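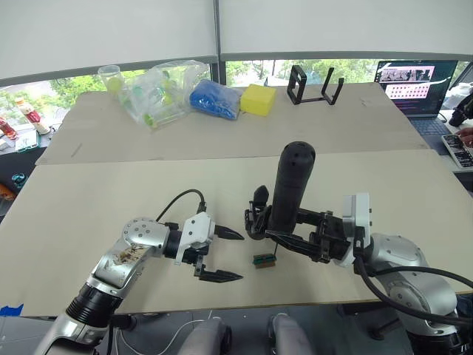 Trellimov Bench Mat, Beige

The Trellimov bench mat is a soft vinyl cover for work tables, packing stations and repair counters. It lies flat out of the carton after a night at room temperature and does not need glue. The underside has a fine ribbed texture that grips painted, laminate and steel tops.

The mat is 3 mm thick and sold by the roll or cut to length. Cut pieces are priced by the foot and cannot be returned. Full rolls can be returned within 20 days if the wrap has not been opened.

Item number: 289
Colors: Beige, Gray, Dark Green
Finish: Matte
Edges: Square cut, unbound
Roll weight: See freight table

Cutting and fitting

Measure the table in two places before ordering, as older benches are often out of square. Cut from the face side with a sharp utility knife and a metal straightedge. Two light passes leave a cleaner edge than one heavy pass. For a bench with a vise, make a paper pattern first.

Where two pieces meet, use Flendisum seam tape on the underside. The tape is sold separately and comes in one width only.

Cleaning

Wipe with warm water and dish soap. Mineral spirits will take off most grease – rinse afterward. Do not use acetone or lacquer thinner, which soften the surface. Pencil marks come off with a plain eraser.

This mat is not a static control product. If you handle circuit boards, order the Ukness grounded mat, which ships with a snap and cord. Neither mat should be used under hot pans or soldering irons without a rest.

Ordering

Stock rolls ship from our Moffat warehouse. Gray and Beige are kept on hand. Dark Green is made to order and is not produced in December. Orders over 2000 dollars go by freight and need a dock or a liftgate – tell us which when you order.

Prices on this page effective Jun 8, 2020.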